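Litordale Booth Lamp LB2 - User Guide

Section 4: Setting up the photo booth for small items

Read sections 1 to 3 first. The frame must be fully bolted and the feet levelled before you fit the lamp.

4.1 Before you start

You will need the lamp head, the mains adaptor, the diffuser sheet and the two clips from the accessory bag. Check the label on the adaptor. If the part number does not end in 94, it belongs to the older LB1 and must not be used.

Caution: Do not plug in the adaptor until step 6.

4.2 Fitting the lamp head

1. Loosen both thumbscrews on the top rail. They do not need to come out.
2. Slide the lamp head on to the rail from the right, with the cable at the back.
3. Move it along until the arrow on the lamp lines up with the notch on the rail.
4. Tighten the thumbscrews by hand. Do not use pliers.
5. Run the cable down the rear upright and press it into the clips.
6. Plug in the adaptor and switch on at the wall. The standby light turns green.

Note: The standby light flashes for a few seconds the first time the lamp is used. If it is still flashing after 30 seconds, switch off at the wall and check the plug at the back of the lamp head.

4.3 Fitting the diffuser

1. Wash your hands or wear cotton gloves. Finger marks show up as grey patches in photographs.
2. Peel the film from both faces of the diffuser sheet.
3. Feed the sheet into the slot under the lamp, matt side down.
4. Push until it clicks at both ends.

The diffuser can stay in place when the lamp is folded away. Replacement sheets are sold singly under part number 133.

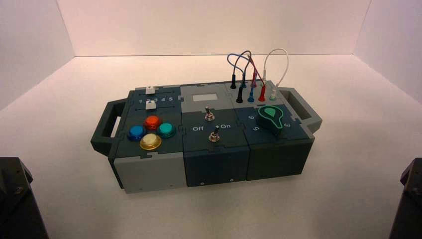 4.4 Setting the brightness

The dial has five positions. Start at position 3 for most items and go up or down from there. Dark plastics and cloth usually want 4. Glazed china, glass and polished metal look better at 1 or 2, with the diffuser fitted.

1. Put the item in the middle of the booth.
2. Set the dial to 3 and wait for the lamp to settle.
3. Take a test shot and look at it at full size.
4. If the shadow under the item has a hard edge, turn the dial down one position and take another.

Note: Switch off ceiling lights and close the blinds. Mixed light gives a yellow or blue cast that is difficult to correct later.

Caution: The lamp housing gets hot at position 5. Let it cool before you move it, and do not cover the vents.

4.5 Cleaning

Unplug the lamp first. Wipe the walls and base with a damp cloth and a drop of washing-up liquid, then dry them. Do not use bleach or cream cleaner - both leave the surface dull. Scuffs from metal items will often come off with a soft white eraser.

Dust the vents with a dry brush once a month, or more often if you photograph wool or paper.

4.6 If something is wrong

Lamp does not come on: check the wall switch, then the plug at the back of the lamp head.

Lamp flickers at position 1: turn to 2 and back again. If it carries on, contact your dealer.

Bands across the photograph: use a slower shutter speed.

Diffuser will not click in: take it out, check that all the film is off, and try again with the matt side down.

Go on to section 5 for folding and storage.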